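An Open Day at the Drillberg Workshop

There is a bakery at the bottom of the hill in Drillberg, and if you are going up to the Teuber workshop on an open day my advice is to stop there first, because the coffee inside runs out early and the climb is longer than it looks on the map. I had a cinnamon roll in a paper bag and a printed ticket, number 167, which I think was meant to go around my neck but which I carried in my teeth for the last stretch while I zipped up my coat. It was March, and it was that kind of March, with sleet in it.

Teuber has been in the old dye works for 9 years now. The floor still slopes a little toward the drains, so every table has a folded piece of cardboard under one leg or another, and the people who work there have stopped seeing it. They build software for robot arms, the patient household kind, and twice a year they roll up the big door and let the neighbors come in and look. I'd been meaning to go for ages. I write mostly about gardens and old houses for this magazine, and I will admit I went partly for the building (the skylights are lovely, and there's a run of green glazed brick along the back wall that I could have written a whole piece about).

The project they were showing is called Havon. The idea is to get an arm to tidy small things, the clutter that gathers on a counter or in a desk drawer and that most of us push into a corner with the side of a hand. I had pictured something faster. The arm I stood beside took its time, and after a few minutes I found I had slowed down to match it, the way you do when you walk with a grandparent. It would ease forward, stop, seem to think it over, and ease forward again. A little girl next to me whispered encouragement to it the whole time.

We were taken around in groups, and the first stop was the bench where visitors could steer an arm themselves. You hold a pair of handles, and the arm across the table does what your hands do, only a shade later. I was terrible at it! I knocked over a cup of pencils on my first try and squeezed a sponge nearly flat on my second. Everybody is terrible at it, our guide told us kindly, and then a boy in rain boots sat down and stacked four blocks as if he'd been doing it all his life.

What surprised me was how much of the work goes into watching. Every session is recorded, good tries and clumsy ones alike, and somebody sits down afterward and goes through it all. The young woman at that desk had a blanket over her knees and a thermos the size of a fire extinguisher. She told me that small office supplies were her favorite thing to review and her least favorite thing to set up. Paper clips hook onto each other. Rubber bands hide. Clear containers are a trial of their own, since a camera looks straight through the wall of a jar and has to work out where the plastic is. I told her I had the same trouble with the sliding door at my sister's house, and she laughed more than it deserved.
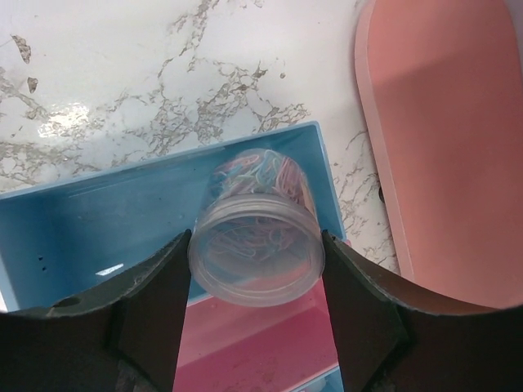 A jar of pastel paper clips in the gripper at the Havon table, over the blue tray.

I stayed at that table longer than anywhere else. Someone had put real thought into the colors, or else had simply bought what was cheerful, and with all that pink and blue against the marbled counter it looked more like a candy shop than a laboratory. The fingers themselves are plain dark things, a bit scuffed. Vultero, the machine shop across the river, makes them for Teuber in small batches, and they get swapped out when the tips wear. There was a cigar box of old ones by the door, and children were allowed to take one home.

The second half of the tour went up to the gallery, where you can look down on the whole floor. There were 2 folding chairs and a heater up there, and I took one of the chairs and ate the rest of my roll. The sleet was ticking on the skylights by then, and down below the girl had come back around for another turn of whispering.

Teuber opens its doors again next March. Tickets are free, the coffee is not very good, and parking is best on the river side, by Vultero's gate.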